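About Kikthorpe Home Care

Help at home for older adults and their families 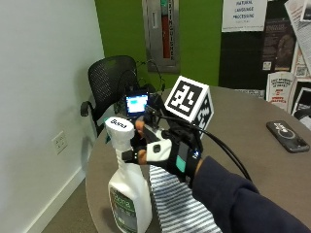
Who we are

Kikthorpe Home Care sends trained aides to older adults who want to stay in their own homes. Jordan Bainbridge started the company after several years of managing shifts at an assisted living residence in Mokby. We are still privately owned and run from the same office on Jallau Street, with 2 care coordinators on the phones and a nurse supervisor who visits every new client.

What we do

Our aides help with bathing, dressing, meals, laundry, light housekeeping and rides to appointments. They can remind a client to take medication but do not give injections or change wound dressings. If you need skilled nursing, we will give you a list of licensed agencies in the county.

Visits run from 2 hours up to 12. Overnight stays are available in Mokby and the Bühler neighborhood – please ask about other areas, as it depends on staffing.

How we work

The first visit is free. The nurse supervisor goes over the daily routine, diet, mobility and any equipment in the home, then writes a care plan. You get a copy and another stays in a folder in the kitchen. Plans are reviewed every 6 months, or sooner after a hospital stay.

We try to keep the same one or two aides with each client. When someone is out sick, the coordinator calls you before a substitute is sent. Aides write a short note after each visit, and family members can ask for these by email.

Our staff

All aides are our employees. They pass a background check and complete our training before working alone. Refresher classes are held on the second Tuesday of the month, so the office closes at noon that day. The on-call line stays open.

Paying for care

We accept private pay and most long-term care insurance. A deposit of $200 is due when service begins and is credited to your final invoice.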